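I bought my first piece of studio pottery for the worst possible reason, which was that it was raining and the shop had a chair. This was in Bismont, on the hill street that runs down to the old tannery, and I'd gone in mostly to drip on somebody else's floor for a while. I came out with a squat stoneware jug the color of wet sand, wrapped in a page of the local paper, and a feeling I can only compare to having adopted a dog without asking anyone at home.

That was a good many jugs ago. I now own more than 100 pieces (I stopped keeping a proper list when the list became embarrassing), and almost all of them came out of one small pottery, Vivham, which ran its kilns in a converted dairy outside Celtgate and then closed without much fuss. You won't find Vivham in the big reference books. The museum people haven't got to it yet, and selfishly I hope they take their time!

So what's the appeal? Well, it's brown, for a start. Brown, beige, oatmeal, a sort of foggy gray, and once in a while a blue so dark you have to take it to the window to be sure. The potters there dug a local clay with a lot of iron in it and never seemed to mind what it did to the glazes. The early plates have freckles. The later ones have freckles and a lovely dry rim where the glaze was wiped away before firing, and if you run your thumb along it you feel the clay itself, slightly toothy, like the edge of a good biscuit. I've bought plates for the rim alone.
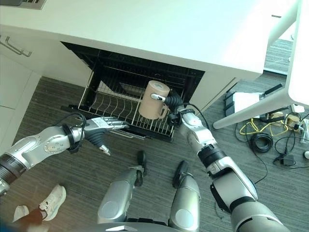 People who come to the house always ask whether I use any of it, and they ask in a whisper, as if the pots might hear. I use nearly all of it. Vivham was tableware, made to be eaten off and sold in stacks at the dairy door, and a bowl that has sat in a cabinet for decades looks a bit sulky to me. The soup bowls come out every winter. The big lidded casserole does beans. I do keep a few things back – a pair of candlesticks with hairline cracks, and a tea bowl I paid too much for and am frankly scared of.

The marks are where it gets fun, or tedious, depending on who's sitting next to you at dinner. There are two main ones. The first is a small V pressed into the foot, usually off center and often half filled with glaze, so you end up tilting the thing under a lamp like a jeweler. The second is the full name in a ring, and it belongs to the later years. Between the two there's a muddle of unmarked wares, and that's where the bargains are. I found a whole set of egg cups in that muddle, at the bottom of a box of flower frogs and odd saucers, for 5 dollars.

I also got badly burned there once. Holst, a bigger factory a couple of valleys over, turned out a line of oven dishes in a very similar oatmeal glaze, and for a whole summer I happily bought Holst and told everyone it was Vivham. The difference is in the foot. Holst feet are flat and neat because they were trimmed by machine, while a Vivham foot has a little spiral in it, left by whoever was turning it that morning. Look at the bottom first. I say this to new collectors until they're sick of me, and then I catch myself at the August fair in Celtgate, swooning over the top of a dish with my wallet already out.

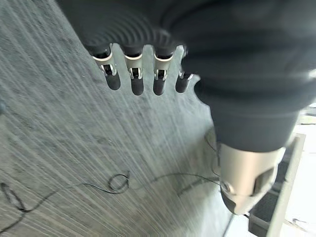 About that fair. It opens at 7 in the morning, and if you get there at opening you'll be sharing the field with dealers who've been in since the gates were chained. Don't let it put you off. Dealers want the tall things, vases and bottles and anything that'll hold its own in a shop window, and they walk straight past kitchen stuff. Give me the tables at the back, with the fish kettles and the jigsaw puzzles. Last year I got a butter dish there with its own lid, and anyone who collects tableware will know how rare that sentence is.

Prices have crept up, I'm sorry to say. A dinner plate that was 2 dollars when I started is more like 10 now, and the dark blue pieces have gone somewhere I can't follow. Chips still bring things down nicely, though, and I've grown fond of a chip. The jug from Bismont has one on the spout, so it pours slightly to the left, and I've learned to hold the cup over there.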